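Kuusisto open house: tablets, drop rigs and very good cinnamon buns

Posted 17 August 2019

32 shares | 7 comments

I've been writing about gadgets long enough to have broken plenty of them by accident, so an invitation to go and watch people break them on purpose was never going to sit in my inbox for long. Kuusisto makes the Kera, that chunky rubber-edged tablet you may have seen bolted to forklifts, and once a year they open up the test building to dealers, customers and (lucky me!) a handful of bloggers.

I got there early, picked up a visitor badge with my name spelled wrong and went straight for the coffee. The buns were still warm. I had two and then found my group, which was led by Aarne Mustonen. He runs the test floor and talks very fast, and he'd walked off toward the first door before half of us had our safety glasses on.

We started with the drop room, and I could have stayed there all day. They let a Kera fall onto steel plate, face down, then on each edge, then on each corner. It's loud! You know it's coming and you jump anyway. One of the dealers, Thaddäus Stöckli, got to press the release and looked about nine years old doing it. His unit came up with a scuffed corner and went right on playing its video. The one after that cracked, and I liked that they didn't hurry it out of sight – Aarne passed it along the row so we could all see where the glass had let go.

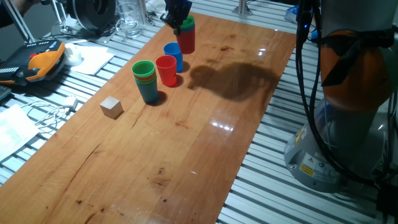
Heat, cold and a lot of dust

Next door were the climate cabinets. They cook the tablets, freeze them, and then cook them again, and 33 units were in there while we visited. You can watch through a little window, but there isn't a lot to watch, so I spent my time pestering Rahel Kälin about batteries. She told me cold is the part customers complain about most, and that the new Kera pack will swap out without a restart. I asked to try it. It took me three goes to get the latch open with gloves on, and I said so on the feedback card.

The dust box was more fun. Picture a big cabinet full of swirling gray powder with a tablet in the middle of it, screen on, looking sorry for itself. They leave it for hours. The ports on the one I handled afterward had a ring of dust around each cover and none that I could find inside, though I'd have liked to pry the whole thing open and check. (I asked. They said no, nicely.)

I was less sold on the touch screen demo. The wet mode works well if you're patient, but I got a lot of stray taps when I wrote with the stylus and rested my palm on the glass. The Collovach stylus I carry around with me did better than the one in the box, and I'm afraid I said that in front of the person who designed the one in the box. Sorry, Fabian!

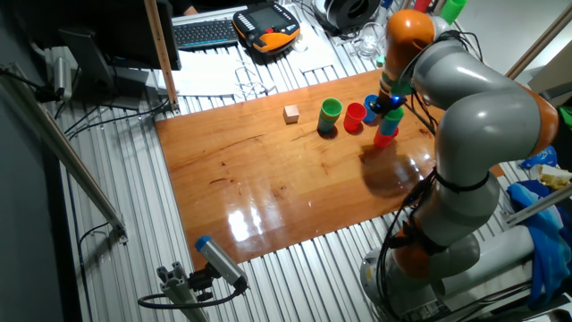

Lunch was soup and rye bread at long tables, and I ended up across from a woman who buys for a chain of cold stores. She has 80 of the old model in daily use and had come with one question, which was whether the new one fits the old docks. It does, with an adapter. She wasn't thrilled about the adapter. She wanted to know the price, and when it would ship, and whether it would rattle, and by the time the soup was gone I think she'd learned more than I had all morning.

Prices are still up in the air, by the way. I asked three different people and got three different shrugs. The new Kera was supposed to be out in July, so it's already late, and the best answer I got on timing was "before the snow." I also didn't get to see the repair shop, which was on the schedule but got dropped when the battery talk ran over. That's the bit I most wanted, so I've asked if I can come back for it.

If you get the chance to go next year, wear flat shoes, take a sweater for the cabinet room, and get in the first group if you can. The second group had no buns left.

Comments

Anneliese Gerlach
We use the old Kera at work and the port covers are the first thing to tear. Did they say anything about replacements?

Fabian Lüthi
No offense taken about the stylus. Palm rejection is getting a fix, so please try it again when you come back for the repair shop.

dropitlikeitshot
Would love to know how high the drops were, you left out the best part

Anneliese Gerlach
Also, an adapter for the docks? Ugh.

Contact | Copyright 2019, all rights reserved | Back to top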